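Search this site Search Enter keywords Go

Kitchen table manipulation: a semester with the Tunatley robotics club

By the Tunatley newsletter desk
March

Radosław Grabowska has run the robotics club at Tunatley for three terms. The current project is tabletop manipulation with a single arm: pick up a named kitchen item, move it to a named place, release it, return to rest. He agreed to go through the setup and the results so far while the students were calibrating.

The club has seven members and one arm, so time on the hardware is the main constraint. "Everyone writes code at home and gets a slot," Grabowska said. "If your program doesn't start, you debug it on a laptop and the next person goes."

Students teleoperate the arm first and record each attempt as an episode. A policy is then trained on the recordings. The club has stored 400 usable episodes since the start of term and discarded 109. Most of the discarded ones had a timestamp mismatch between the joint log and the video, a fault traced to a laptop that went to sleep during long sessions.

"We lost two weeks to that," he said. "The students wrote a checker afterward. It compares the first and last timestamps and refuses to save if they disagree. It should have been the first thing we wrote."

The software is split in two. Mostel, the recording tool, was written by last year's group and handles episode naming and storage. Uvix is this year's work and handles playback, scoring and the training queue. Grabowska described the interface between them as a folder and a text file. He does not intend to change it before the Jakubowski Cup, the regional student event the club is preparing for.

The cup rules allow 3,000 control steps per run. A run that exceeds the limit scores zero even if the item has reached its target. The club's early policies used most of the allowance hovering above the item and correcting by small amounts. Shortening the demonstrations helped more than any change to the model. Operators were told to approach in one motion and close the gripper without a second look.

Asked which items cause trouble, Grabowska named clear plastic first. "The container is hard because the policy is partly looking at the mat through it. Chrome is the other one. You move a lamp and the toaster is a different object as far as the network is concerned." The toaster is never lifted. It is there as an obstacle, and touching it costs points.

Bowls are more forgiving. The students grasp them at the rim, one finger inside and one outside, and the approach angle matters less than they expected. Pans are taken by the handle only - a rule the club set for itself after several attempts on lid knobs.

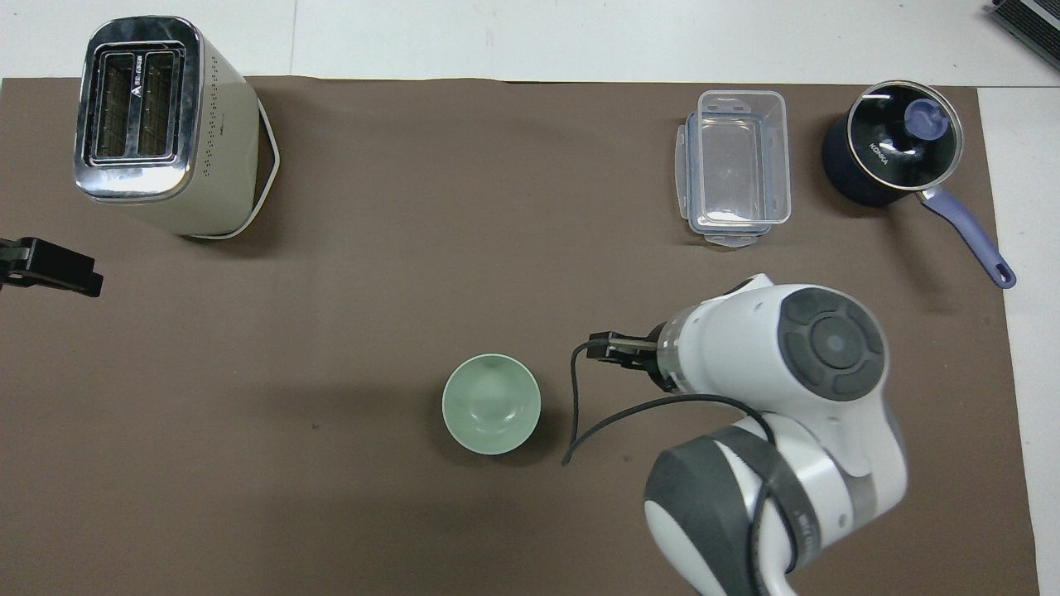 Page last changed: March, 4:40 p.m.

The layout has a toaster at the upper left, the container and a lidded saucepan on the other side, and the green bowl nearer the arm. Item positions are shuffled between sessions. The brown mat stays, for contrast with the white tabletop.

Cable routing remains a manual job. Grabowska has the operator check the slack before each session. "You want enough for the wrist to turn all the way. Too much and it drags across the items. I don't have a clever answer for it."

The remaining work before the cup is scoring. Uvix marks a placement as correct from the final video image alone, and it disagrees with human judges on items that end up partly over the target line. Two students are rewriting that section. Grabowska would like it finished before anyone trains another policy, "but they want to train, so we'll probably do both."

Comments (3)

mdk_servo
What rate are you logging joints at? We had the same timestamp problem and ended up putting everything on one clock.

Parent of a member
Could the slot schedule go up earlier in the week please. We are driving in from the other side of town.

hallway_b
Second the rim grasp for bowls. Does the cup still dock points for contact with the obstacle if it doesn't move? The rules were vague on this last year.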